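Costberg: Omosville
Double LP, remastered
Label: Pritchard
Catalog no.: PR 473
Status: In stock

Overview
Format
Mastering
Track list
Pressing notes
Shipping and returns

Overview

Omosville is the second studio album by Costberg. It was first issued by Pritchard as a single CD and was later sold as a download, with the same master used for both. This edition is the first on vinyl. It contains the full album on sides A, B and C, in the original running order, and a group of outtakes from the same sessions on side D.

The album was recorded at Gilen, mostly in the larger of the two live rooms. Basic tracks for drums, bass and one guitar were cut together to analog tape. Vocals, keyboards and the remaining guitars were added afterward on the same reels, and the mix was made to half-inch stereo tape. The mix reels were stored at the studio and were in usable condition when they were pulled for this release. One reel needed new leader and two splices were remade.

Format

Discs: 2
Speed: 45 rpm
Disc size: 12 inch
Color: black
Album running time: 38 minutes
Sleeve: gatefold, matte finish
Inner sleeves: poly-lined paper, plain
Insert: single sheet, lyrics and session credits
Download code: included, printed on a separate card
Packed weight: 435 g

The album would fit on one disc at 33 rpm. It was cut across three sides at 45 rpm to allow a higher level and to keep the longer tracks away from the inner grooves. "Slow Freight" and "Water Rights" close their sides and have sustained high-frequency content in the final minute. Test lacquers at the slower speed showed audible distortion on both.

Mastering

Idris Foulkes prepared the new master from flat transfers of the mix reels. The CD master was used as a reference for track spacing and fades only. Equalization was set per song. The low end is mono below the usual crossover point for cutting, apart from the opening of "Pylon," where the bass was recorded in stereo and a gentler filter was used.

No peak limiting was applied to the vinyl master. The files supplied with the download code come from the same transfers and carry light limiting, so they play back louder than the vinyl source but quieter than the earlier CD. Listeners comparing the two should match levels first.

The channel reversal on the CD version of "County Line" has been corrected. The floor tom is now on the right, as it is on the mix reel.

Track list

Side A
Pylon
County Line
Slow Freight

Side B
Second Shift
Hand Signals
Water Rights

Side C
The Annex
Low Bridge
Omosville

Side D
Hand Signals (early take)
Annex Theme (instrumental)
Low Bridge (rough mix)

The rough mix of "Low Bridge" comes from a cassette, and tape hiss is present throughout. Noise reduction was tried and left off, as it dulled the cymbals.

Pressing notes

Lacquers were cut in October. Test pressings were checked on two turntables, one with an elliptical stylus and one with a microline. The first set was rejected for a repeating tick on side B, and that side was recut. Stock now on sale is all from the second set of stampers and can be identified by the letters RE after the catalog number in the side B runout.

A disc may carry light paper scuffs from the inner sleeve when new. These do not affect play. Cleaning before first use is advised, with either a vacuum machine or a carbon-fiber brush. Do not use alcohol-based fluid on the labels.

Recommended tracking force is the upper half of the cartridge maker's stated range. Side A is cut at a fairly high level, and cartridges set too light may mistrack on the first chorus of "County Line."

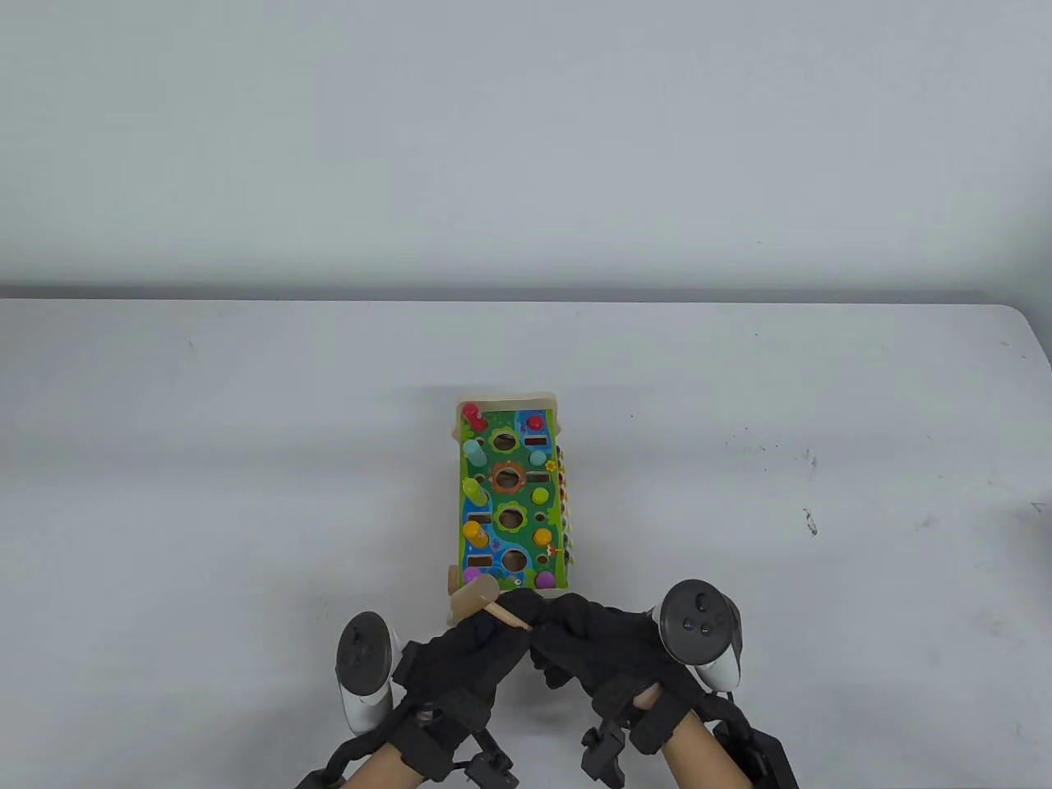
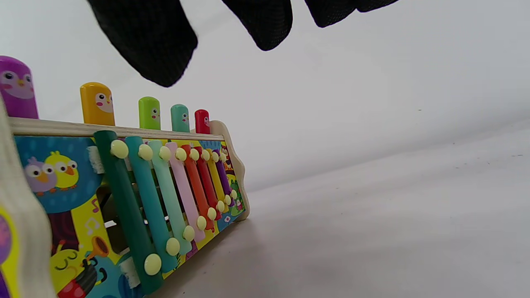 Playback speed

All four sides play at 45 rpm, including side D. The speed is printed on each label beneath the side letter. On turntables with automatic speed selection by disc size, the speed will need to be set by hand.

Shipping and returns

Records are sent in a stiff cardboard mailer with corner protection. The discs are packed outside the gatefold, in their inner sleeves, to prevent seam splits in transit. Customers who want the discs packed inside the jacket can request this in the order notes.

Orders placed on Saturday leave the warehouse on the next working day. Orders containing a preorder item are held until every item is available, unless split shipping is chosen at checkout.

Faulty discs are replaced while stock lasts. Please give the side, the track and the type of fault when writing, and include the runout markings. Sealed copies can be returned for a refund. Opened copies can be returned only if faulty.

Also available from Pritchard

Costberg: Omosville (CD, earlier master, last copies)
Costberg: Omosville (download only, new master)
Poly-lined inner sleeves, 12 inch, plain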